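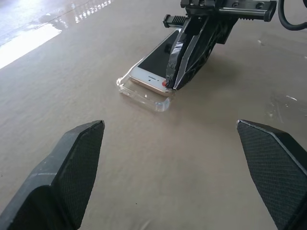

Last changed: 2020-01-14

I have decided to put my phone on the table in the evening and leave it there. It sounds like a very small thing and I almost did not write a post about it. But Wouter Willems, who reads this blog and sometimes corrects my English, asked me how the plan is going, so I will answer him in public.

The table first. I bought it second-hand when I moved to Zekstead, and the top is beige, or tan, depending on who you ask. It is smooth and wide and it shows everything. When light falls on it there is a white shine on one side, and then you can see each streak and each pale spot. On the right side there are small whitish marks and specks. I tried warm water with a little dish soap, and then a cleaner called Felumier that my neighbor gave me. The water did nothing. The cleaner made the surface smell of lemon and the marks are the same as before. Maybe they are scratches and I am washing a scratch, I am not sure. If somebody knows how to tell the difference, please write to me.

Now the phone. It has a gold and white front and I have had it for a long time. Before, it was in my hand from dinner until I slept. There is a counter in the settings that tells you how many times you picked it up, and for the first week of January it said 171 for one single day. I looked at this number for a while. Then I picked up the phone again to check if the number was correct, so I suppose I made it 172.

My rules are simple. After dinner the phone lies on the table, face up, and I sit in the other room. I may walk to it if it rings. I may not carry it back with me. At ten o'clock I can look at it for 10 minutes, standing. Standing is important for me – if I sit down, I stay.

I thought about putting it face down, as many people recommend. I tried that for two evenings and it made me more nervous, for I was always turning it over to see if I had missed something. Face up is calmer. I can see from the door that the screen is dark and go back to my chair.

What do I do with the time? I am reading a thick novel from the library, called Lindholm, it has more than 400 pages and I am on page 20. So you see that I am not a fast reader in English. I also repaired a button, and I wrote a letter to my aunt in Sandumer with a pen. My hand was hurting after one page!

The plan is not perfect. On Sunday I forgot it completely and watched videos about bread until midnight. I do not even bake bread. On Monday I started again.

Wouter also asked if I will buy a little stand or a box for it. No, I think the table is enough. But I would like to get those marks off before my sister visits, so I will try baking soda next, on a small corner first.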